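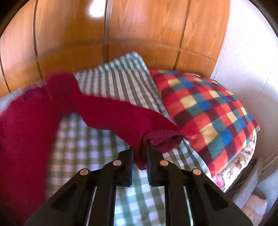

Figure 2. Gripper holding a crimson garment near the open cuff, over a checked bed cloth.

3.2 House rules for grasping clothes

We wrote our rules down late, after almost 3000 recordings at the Sturkstead site, and I wish we'd done it sooner. Rule 6 is the one people argue with me about: take sleeves at the cuff end, with fabric between both jaws (Figure 2). My co-authors wanted "any stable grasp" - fine for towels, but it made our sleeve labels a mess! We also leave the bedding as we find it, checks and creases and all. The Birkia checklist asks for a plain backdrop, and we depart from it on purpose. A grasp that takes in both garment and bedding gets marked void and stays in the log, so anyone reusing the set can recount our failures.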